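March, folding notes, continued from the page with the coffee ring

Went back to T-shirts. Birgit Gerlach's position is that we spent too long on towels because towels are rectangles and rectangles are flattering. She's right. A T-shirt is a rectangle with opinions – two sleeves, a neck hole, a hem that is never quite parallel to anything – and any folding method that looks brilliant on a towel should be made to face one before it goes in the guide.

For anyone picking this up cold: we are writing the fold section of the Landholm laundry guide. The draft says "lay the garment on a flat surface and smooth." Waltraud Ostermann crossed out "flat surface" and wrote "whose?" next to it, underlined. Most people fold on the bed. So we fold on the bed, in the room with the washer in it, and the nice hard table in the workshop stays where it is.

### Starting condition

We agreed the shirt has to start as a heap. Earlier entries had me starting from a shirt laid out politely face down, and that is most of the job done already. A heap means dropped, left where it lands, no arranging with the side of the hand (I have a habit of this and have been spoken to).

Heap goes at the near edge of the bed. I tried the middle once and spent the rest of the session leaning.

Blue one first. Plain, soft, and a color that shows up well on the beige sheet, so I can't claim afterward that I lost track of an edge.

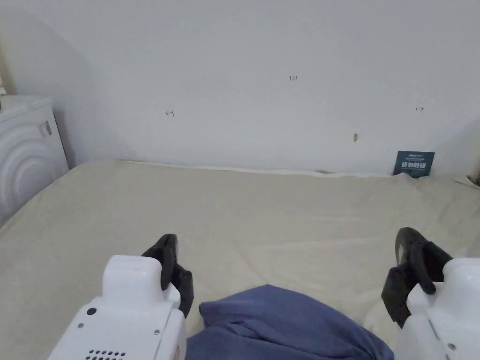 ### The bed as a work surface

Pros: big, already there, right height if you're kneeling, wrong height for everything else.

Cons: the sheet. It moves. Smooth a shirt on a table and the table stays put, but smooth one on a sheet and you are also smoothing the sheet, badly, in a direction you didn't choose. After a few shirts the ridges are bigger than the ones you're trying to get rid of, and they come up through thin jersey as if they belonged to it. I've stopped pulling toward myself and now press outward from the middle with flat pressure. Slower. Less sheet comes along for the ride.

Albers method (named after the box the printed instructions came in, no further honor intended) wants you to pinch at the shoulder and mid-chest and flip. Works on the table. On the sheet I got a decent fold maybe every other go, and on the bad ones I had a pinch of bedding in there too. Crossing it out for the bed version. Birgit wants it kept as an "advanced" option, and I said advanced readers can buy a table.

Gristley method is the dull one: sides in, sleeves back, bottom up, bottom up again. Dull survives the sheet. Going with dull.

Resetting the bed between shirts matters more than I'd like. Full re-tuck takes too long and I lose interest, so I've settled for one pull at the corner and one along the wall side. It doesn't get the sheet flat. It gets it to the same amount of not flat each time, and that's all I need if I'm comparing methods.

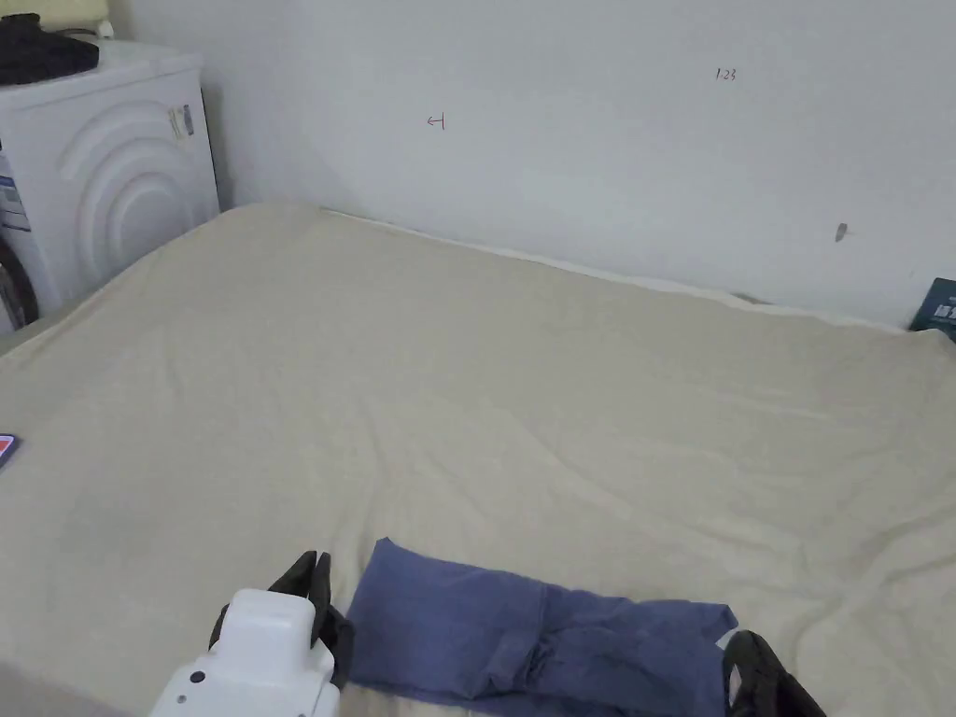 *Bed with a folded blue garment on it. Black heap on the washer is not part of the count.*

Waltraud asked what the red mark on the wall is. It looks like an arrow and a 1 to me. There's also a "1.23" higher up in darker writing, and neither of them is in my notes. Please nobody add a third.

### Shake-out before lay-down

This is the step the draft leaves out and I think it's the one that does the work. Picking up a heap and putting it straight down again gives you a slightly wider heap. You have to get the thing into the air first.

Current procedure, written so that I'll still understand it next time:

1. Find any edge. Don't hunt for the "right" one, life is short.
2. Travel along that edge until you reach a corner or a seam. On a T-shirt the hem is the easy one, the shoulders are the useful one, and the sleeve is the one you'll get.
3. Take the second point on the same edge and lift clear of the bed. All the way clear. If the bottom is dragging, the sheet has it and the sheet will win.
4. Draw the two points apart until the top edge has only a little sag in it. Pulling harder puts lines in from the pinch points and they stay in when you lay it down. 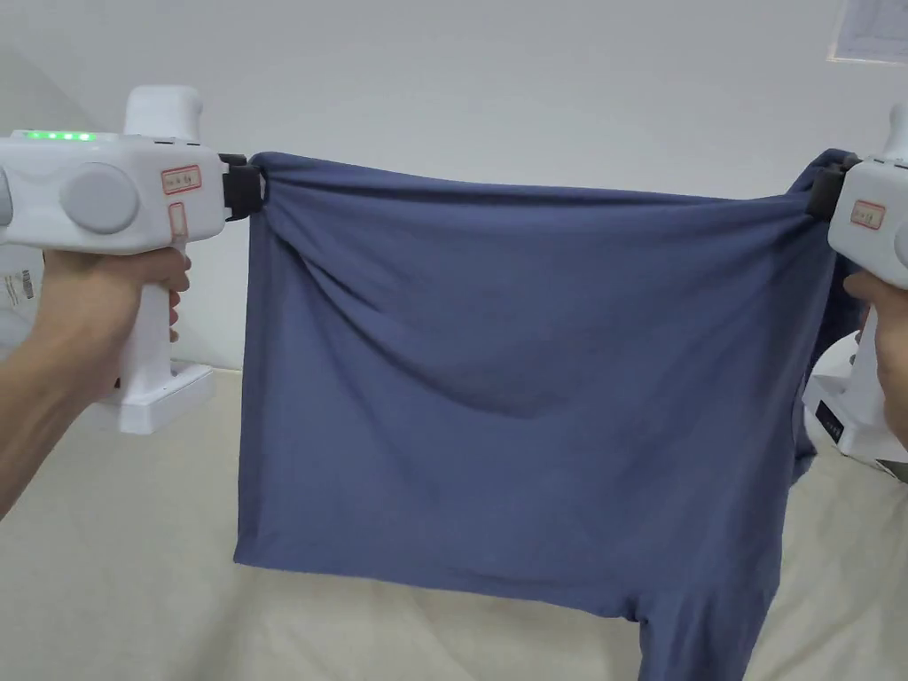 5. Look at it while it's hanging. A sleeve folded back on itself or a side that droops lower than the rest is much easier to sort out now than on the bed.
6. Lower bottom edge first, let it touch, then bring the top down away from it. Dropping it flat traps air and you get a dome.

Step 4 is where I keep overdoing it. A big pinch is secure and leaves a knot of cloth at the corner, and the knot then has to be smoothed out separately. A smaller pinch slips. I want to try pinching on the seam itself, where there's more to hold and less to crumple.

### Tally and loose ends

Running total for the guide is 373 folds, towels included. Birgit's target is 1,299, a number she arrived at somehow and defends with real warmth. I've proposed we do 50 more on the bed with the dull method and then have a conversation.

- Long sleeves: not started. Not looking forward to it.
- The Besalent shirts from the sample bag have a slicker knit than the others and slide off their own folds. Keep them separate in the notes or the averages go funny.
- Draft wording: change "flat surface" to "bed or table," add the shake-out as its own step, move the Albers flip to the table page.
- Waltraud wants "smooth" replaced with something a person can do. Candidates so far are "press outward" and "pat." I don't like "pat."
- Try a fitted sheet one size down, pulled tight. If that fixes the ridges I'll have to redo the comparison, so I'm in no hurry to find out.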